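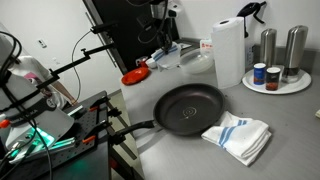 A robotic arm and gripper at a kitchen counter, with frying pan, towels and seasonings set out.

Kitchen Operative (Assisted Preparation)

Employer: Fodach Catering Services
Location: Phuthong House, Leltville
Hours: 21 per week, worked over four days
Contract: Permanent, subject to a probationary period
Reports to: Eduardo Paiva, Kitchen Manager
Closing date: 26 Mar 2024

Fodach Catering Services wishes to appoint a Kitchen Operative to join the team at Phuthong House, where we prepare roughly 300 meals a day for day centres and residential homes in and near Leltville. The successful candidate will divide their time between ordinary kitchen duties and work alongside the robotic arms that are being brought into use for clearing, laying out and putting away.

Background to the post

The kitchen employs 17 people. Under the Gritisell programme, a number of repetitive counter tasks are being passed to robotic arms in stages. These are the handling of cloths and towels, the return of pans and plates to their places, and the setting out of seasonings before a shift. Cooking, tasting, portioning and all decisions about special diets remain with kitchen staff.

No post has been removed as a result of the programme. Duties have changed, however, and applicants should understand this before applying. Some colleagues who used to spend the first part of a shift laying out now spend it checking the work of an arm, correcting it where needed and recording what was corrected. Several have told us that this is lighter on the wrists and shoulders but asks for more sustained attention, and that the kitchen is quieter than it was. Break times were revised last year to take account of this and a staff representative attends each review of the programme.

Main duties

Preparing vegetables, salads and cold dishes to the daily production sheet.
Setting up the counter at the start of a session, including pans, plates, bowls, cloths and grinders, and returning it to order at the end.
Standing by while an arm is working, stopping it when necessary and reporting any fault to the shift lead.
Guiding an arm through a new task by hand or by remote control, once trained to do so.
Completing the session log in clear written English.
Cleaning counters, utensils and floors in accordance with the food safety plan.
Taking part in the fortnightly meeting at which staff propose tasks to be added to the programme or withdrawn from it.

The postholder will not be expected to repair or program equipment. That work is carried out by the technical team under Ekkachai Bunnag.

Person specification

Essential: experience of working in a commercial or institutional kitchen; a current basic food hygiene certificate, or willingness to obtain one within the probationary period; the ability to follow written procedures and to keep accurate records; readiness to raise concerns about safety with colleagues at any level.

Desirable: experience of training others; some familiarity with tablets or similar devices at work.

Previous experience with robots is not required. Full training is given in paid hours, and new staff do not work beside a moving arm without a trained colleague until they have been signed off.

Terms

The post is placed at point 19 of the Fodach pay scale, a copy of which is included in the application pack. Uniform and meals on duty are provided. Video may be recorded at the counter during arm sessions for training and safety purposes – the staff privacy notice explains how recordings are kept and who may view them. Any member of staff may ask to be placed on sessions without recording, and such a request has no bearing on pay or hours.

How to apply

Application packs are available from the reception desk at Phuthong House. Please return the completed form with the names of two referees. CVs will not be accepted in place of the form. Shortlisted candidates will be invited to a short interview and a practical session in the kitchen, for which travel costs within the district will be repaid. The appointment is expected to begin in June.

Candidates who would like to see the kitchen before applying may arrange a visit with Eduardo Paiva. Questions about the robotic equipment may be addressed to Ekkachai Bunnag. Applicants who need the form in large print, or any adjustment at interview, should let reception know when requesting a pack.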